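# I'm done buying the big one

I grew up in a house where the big size was always the smart size, and I believed it well into my forties. I don't anymore. 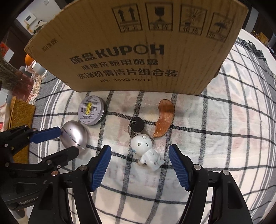
## The math was never the problem

Let me get this out of the way first, because every time I bring this up at dinner somebody gets out their phone and starts dividing. Yes, the large pack is usually cheaper per ounce. I can divide too. I spent years standing in the aisles at Bodero squinting at the tiny print on the shelf tags and feeling like a genius when the giant bag of rice came out ahead.

What the tag leaves out is the part of the bag I'm going to throw away. Or the part I use up faster than I would have otherwise, which I think is the bigger deal (and the more embarrassing one). Put a family-size bag of pretzels in my kitchen and I will eat a family's worth of pretzels. I don't have a family in there! It's me and my husband, and he doesn't even like pretzels.

The same goes for stuff you can't eat. When there's one bottle of shampoo in the shower I use a sensible blob. When there are three more under the sink I pour it out like I'm washing a horse. I'd love to tell you I'm above this. I've watched myself do it.

## Spices, my personal shame

If you want to see where bulk buying goes to die, look in my spice drawer. A few years back I bought cumin in the restaurant-size jar, 500 grams of it, for a chili cook-off at my husband's work. The chili took 2 tablespoons. We came in second to last, in case you were wondering, and the winner had put chocolate in his.

I moved apartments with that jar. I moved with it again when we came here to Mindus. By the end it smelled like a pencil case. I kept cooking with it, too, shaking in more and more to get any flavor, because I'd paid for it and I was going to get my money's worth. So for years we ate bad cumin because I'd gotten such a good deal on it.

My neighbor Abdelkrim Samir buys his spices in little paper packets, enough for a week or two, from the Nzioka grocery on the corner. I used to think this was a bit precious. Then he had us over for lamb and I went home and put the cumin in the trash.

## What a closet costs

People talk about storage as if it were free. It sure doesn't feel free when you're paying rent. Our hall closet is the only real closet we've got, and for most of last year you couldn't hang a coat in it on account of the paper towels. We were putting our guests' coats on the bed like it was a house party in college. I started to think about what we pay every month and how much of that was going toward giving paper towels a nice dry home.

And then there's the stuff you forget. I can't be the only one who has bought a second giant pack of batteries because the first one was behind something. Having a lot of a thing in the house doesn't help you one bit if you don't know it's there. My mother, who I love, had 8 jars of the same mustard when we cleaned out her pantry, and she'd put mustard on the shopping list that morning.

I don't want to be snotty about my mother's pantry. She grew up with not enough, and a full shelf meant something to her that it's never going to mean to me. When she opened that door and saw everything lined up she could relax. I get that, and I think a lot of people who fill up their carts are buying some of that feeling along with the soup. If it works for you, go ahead, I mean it. It didn't work for me. A full shelf makes me feel like I've got homework.

## Okay, but some people should

My sister has four kids and lives a long way up a bad road. She buys everything by the case and she uses all of it, and if I tried this speech on her she'd hang up. Big households, people without a store close by, people who hate shopping so much that cutting out a trip is worth a closet – this isn't about you. Prices also go up, and if your kid's cereal is on sale and you know for sure the kid will still be eating it in May, grab it.

I'd make an exception for toilet paper too. I thought hard about it and I couldn't come up with one good argument for having only a little toilet paper.

There's a less fun side of this, which is that buying small often costs more exactly for the people who can't afford the big one in the first place. If you've got 50 dollars to last until payday you can't sink half of it into detergent, however good the price per load is. So the savings go to folks with cash up front, a car to haul it, and somewhere to put it. I think that stinks. I wish stores would price the small one fairly and quit acting like it's a treat. The Laka market across town does pretty well on this. They'll scoop you out as much or as little flour as you like, same price by the pound, and the guy at the counter doesn't sigh at you if you only want enough for one cake.

## How I shop now

Mostly I buy one. When it's getting low, I buy another one. I know that doesn't sound like a system, but you should have seen what I was doing before, with the coupons in a binder and a list of which store had the cheap chicken.

I do spend a little more on each thing. I've also quit throwing out salad greens by the pound, and I walk to the store more, which has been nice for my knees and for my gossip. I know the names of the people who work there now. I tried a different olive oil because the old one ran out and I was free to, and it was so much better that I felt kind of mad about the five-liter tin I'd been loyal to all that time.

I've run out of things, sure. I ran out of coffee one morning and it was grim. I ran out of dish soap with a sink full of pans and had to go knock on Abdelkrim's door holding a teacup. He filled it up, and then we stood in the hallway talking about his tomatoes for so long that my husband came out to see where I'd gone. I brought him back some soap later that week and he acted insulted, so I guess I owe him a pie.

My husband still thinks we should have kept the warehouse membership for the tires.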